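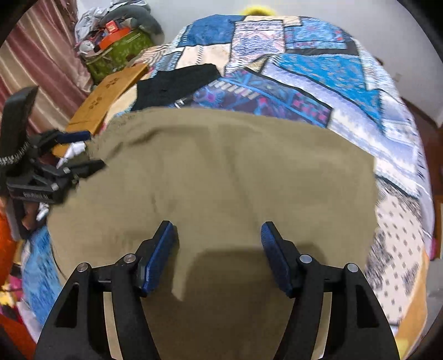
Cloth handling set passes 1,300

The Fekel cloth set now holds 1310 recorded examples, all made with a pair of hand-held grippers on beds in ordinary homes. One gripper holds an edge while the other works the far side. Lieselotte Diekmann has split off 300 for testing - these stay out of training. Patterned quilts under plain cloth remain the hardest case for edge finding, and we want more of them. Please log each take in Pladix before upload.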